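Janthorpe Building Users' Meeting
Minutes, April
Present: Triin Mets (chair), Recep Başaran, Loan Lại, Thảo Phí, Khang Mai (minutes)
Apologies: none received
The meeting opened at 9:30 a.m. in the second floor meeting room.

1. Minutes of the previous meeting
Accepted with one correction. Under item 4, "weekly glass pickup" should read "glass pickup every second week." Khang Mai to reissue.

2. Matters arising
2.1 Loading dock lighting. The timer has been reset. The dock lights now stay on until 9 p.m.
2.2 Cardboard cage. The hinge on the left door is still bent. Cimix has agreed to replace the cage at the next exchange and will not charge for the swap.
2.3 Signs on the stair landings. Deferred to item 5.

3. Waste and recycling contract
3.1 Recep Başaran presented the Cimix statement for the last quarter. Mixed recycling came to 1,340 pounds across all floors. Of the loads collected, 3 were downgraded to general waste at the transfer station. The stated cause was residual liquid in drink containers in two cases and film plastic in the other.
3.2 Each downgraded load carries a handling charge of $74. The charge is passed to the building account and divided by floor area, so all tenants pay it regardless of which floor the load came from.
3.3 The current contract renews automatically in September unless notice is given. The notice period is 60 days. The renewal terms include a lower threshold for liquid content, and Recep Başaran expects downgrades to increase if present habits continue. 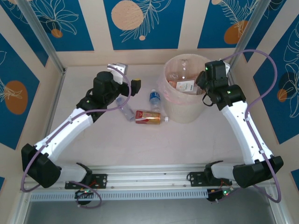 Thảo Phí objected to the floor area method. Her firm has the largest floor plate and the smallest headcount, and it has not had a downgraded load since the contract started. She proposed that bags be tagged by floor before they go to the dock, with charges following the tag.
3.4 Loan Lại noted that tagging was tried under the previous contractor and lapsed after a few weeks when the tags ran out. The chair asked that a cost for tags be obtained before the proposal is put to a vote. Trương supplied the last set and may still hold the artwork.
3.5 It was agreed to request the transfer station photographs for any future downgrade. The contract provides for these but they have not been sent.
Action: Recep Başaran to write to Cimix. Loan Lại to obtain a price from Trương.

4. Bins and liners
4.1 The trial of Skitine liners on the second floor has ended. The cleaning contractor reports fewer splits at the seam than with the previous stock. Unit price is higher by a little under a cent. Existing stock of the old liners to be used up first.
4.2 Liner gauge for kitchen bins remains unchanged.
4.3 The chair reported that the inventory of bins is complete. The building holds 329 in all sizes, including those in storage on the lower level. Several in storage have no lids and will be offered to tenants before disposal.

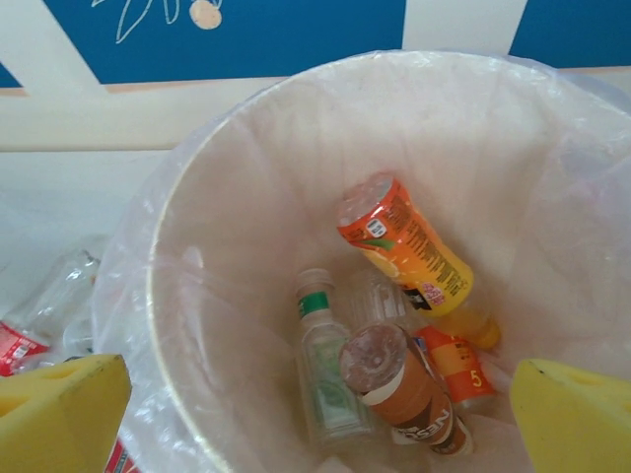 4.4 The acceptance rules for plastic bottles were reviewed. The Cimix sheet says bottles are to be emptied, drained and recapped, and that loose caps fall through the sorting screen and are lost. The sheet on the kitchen doors dates from the previous contract and says the reverse: caps off, caps in general waste. Tenants are following one or the other depending on which they saw first. The orange and yellow juice bottle went into its bin with no cap, which is correct under the old sheet and wrong under the new one. Khang Mai asked whether an uncapped bottle is in itself grounds for a downgrade. Recep Başaran's reading is that it is not, though any liquid left in the bottle can leak and wet the paper in the same load.
4.5 Labels and sleeves may stay on. Tenants have been peeling them, and this is unnecessary.
4.6 Liners are not recyclable under the present contract. Where a recycling bin is lined, the cleaning contractor empties the contents into the dock cart and puts the liner in general waste. The film plastic noted in 3.1 probably entered by this route. The cleaning contractor to be reminded.
Action: Khang Mai to remove the old sheets from all kitchens by Saturday.

5. Signs
5.1 Loan Lại circulated two drafts. Draft A is text only. Draft B uses symbols with one line of text beneath each. Draft B was preferred, subject to a larger type size for the line on caps.
5.2 Thảo Phí asked that rigid clear packaging be listed by name, as tenants are unsure whether it belongs with bottles. Cimix accepts it if it carries a resin code of 1, 2 or 5. Packaging with no code goes to general waste.

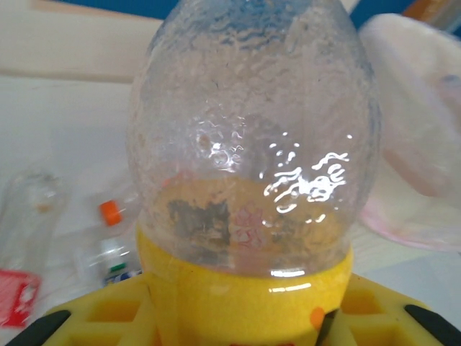

Foam of any color also goes to general waste, and the drafts omit this. Loan Lại to add a line. The chair asked that the resin codes be kept off the landing signs, where there is little room, and printed on the kitchen sheet only. Agreed, Thảo Phí dissenting – she considers that the landing is where most sorting is done.
5.3 Print quantity to be settled once the number of landings has been confirmed with the landlord. Signs to be laminated. Mounting by adhesive strip; no drilling in the stairwells.

6. Any other business
6.1 Bicycle rack. Two frames without wheels have been locked to the rack since winter. Notice to be attached, removal after 30 days.
6.2 Freight elevator. Annual inspection falls in the coming month. The elevator will be out of service for one morning and heavy deliveries should be scheduled accordingly. Date to be emailed.
6.3 Recep Başaran asked for the dock gate code to be changed. Chair to arrange.

7. Next meeting
Same room, 9:30 a.m. The contract renewal will be the first item. Papers to Khang Mai one week ahead.

The meeting closed at 10:50 a.m.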